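Home > Working from home > Desks, chairs and spare rooms

Topic: Desk facing wall or facing window?? need to decide tonight

boxroom_bee
13 November 2021
Right so. Finally getting the spare room sorted after nearly two years at the kitchen table. Desk is coming from Plandis, the 530 one, delivery slot is first thing and the two blokes will only put it in one place, they don't come back and shuffle it for you.

Room is long and thin. Window on the short wall. Radiator under it, old one, gets boiling. Other half says face the window for the light. I say face the wall so I'm not watching next door's cat all day. Which??

Also colour. Walls currently magnolia, want something darker behind the desk. Brown? Is brown mad?

tealeaf_terry
Sideways on to the window. Always. Light comes across the desk, no glare on the screen, no squinting on calls. Done mine three times and that's the only way that worked.

northlight
Disagree. Sideways means one half of your face is lit on calls and the other half is in a cave. Facing the window is the best light you will ever get for free. Get a blind for the bright days.

tealeaf_terry
Who cares about their face on calls

northlight
People who have calls all day Terry

mrs_plug
Where are the sockets? No one's asked. I put mine facing the window and had an extension lead across the doorway for a year. Tripped on it more times than I can say. Sockets first, view second.

boxroom_bee
Two doubles, both on the long wall on the left as you come in. Nothing by the window except the radiator.

mrs_plug
Then it's the long wall. Sorted. Cup of tea.

grumblewick
Not sorted. Long wall in a thin room and your chair blocks the way through. How wide is it? You need room to push back and get up. We had this exact thing and I was climbing out sideways like getting off a bus.

boxroom_bee
Havent got the tape measure on me. Wide enough for a single bed and a person walking past it, that's what was in there.

grumblewick
Then probably ok. Just. Get a chair with arms that go under the desk. The Gamby one does, mine's four years old, squeaks a bit.

paintpot_99
Re colour, brown isn't mad. Dark brown on the back wall, pale pinky grey down the side. Go matt, shiny shows every lump in old plaster. I used Vulix matt in ours, two coats, second coat went on horrible and patchy and then dried fine so don't panic halfway. Desk in a yellowy wood looks lovely with it. If you've no idea what I'm on about:
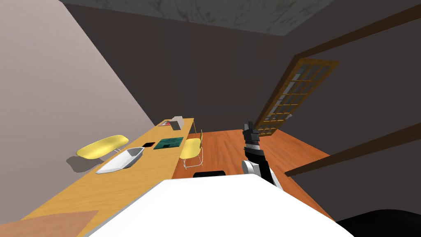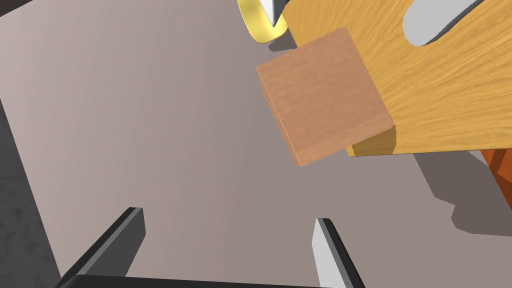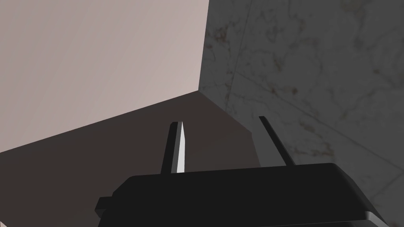

First one's got the brown wall and the long desk, second is a greyer top if you don't fancy the yellow wood

boxroom_bee
Ooh. Like the brown more than I thought. Not sure on a grey top, ours is coming in oak whatever happens, it's paid for.

northlight
Brown in a small north facing room will be like working in a cupboard. Which way does it face?

boxroom_bee
East I think? Sun in the morning anyway.

northlight
East you might get away with. By three in the afternoon in February you'll have every lamp on though. Don't say I didnt warn you.

paintpot_99
She'd have every lamp on at three in February if it was painted white. It's February.

tealeaf_terry
Lol

grumblewick
Would leave the ceiling alone whatever you do. Neighbour did walls and ceiling the same colour, read it in a magazine, had to redo the lot before they sold.

paintpot_99
Oh I like it when the ceiling matches. Cosy. Each to their own.

mrs_plug
Can we go back to the radiator. If the desk end goes under the window it'll be right against it. Real oak or the stuck on stuff? Heat lifts the edging. Mine peeled all down one corner in one winter. Leave a gap you can get your hand in, more if you can.

boxroom_bee
Says oak veneer on the order. So stuck on stuff I suppose. Good point, hadn't thought of that at all. Could turn the radiator down but it's the only one upstairs that properly works.

mrs_plug
Gap then. And you'll want to get behind to dust it.

latchkey_lou
Bit off topic but has anyone used the Akbari clamp lamps? Thinking of one for my own desk, the arm is up to 100 cm and I can't tell if that's good or it just droops.

grumblewick
Droops. Tighten it once a week and it's alright. Bright enough. Clamp left a dent in my desk, put a bit of card under.

latchkey_lou
Hmm. Ok ta. Might go for a plain stand one

tealeaf_terry
Bee, don't paint before the desk comes if it's coming in the morning. It won't be hard enough, they'll scrape it coming round the door and you'll be touching up for weeks.

boxroom_bee
No no, painting is after. Next weekend. Desk in, pull it out, paint, shove it back.

northlight
That is twice the work?? Move the delivery!

boxroom_bee
They charge to move it and next slot was 9 weeks off. I am not doing 9 more weeks at the kitchen table. My back's had it.

mrs_plug
Fair enough. Old sheet over the desk, not plastic, plastic slides off. And put felt under the feet before they stand it up, then you can slide it out on your own.

boxroom_bee
Felt! Yes. Got some in the drawer.

Ok so where I've got to. Long wall, near the sockets, short end towards the window with a gap for the radiator. Window on my right. Brown on the far wall, still thinking about the pinky grey. Terry wins I suppose, it's sideways on.

tealeaf_terry
Thank you

northlight
Wait till your first video call.

grumblewick
Did you measure the door? Ours was 114 boxed and had to come in with its legs off, scuffed the whole frame.

boxroom_bee
Oh god. Going to measure the door

paintpot_99
And?

boxroom_bee
Fits if I take the door off. Anyone know where you're meant to put a door while it's off

mrs_plug
Landing, long side down, towel underneath. Keep the screws in a mug.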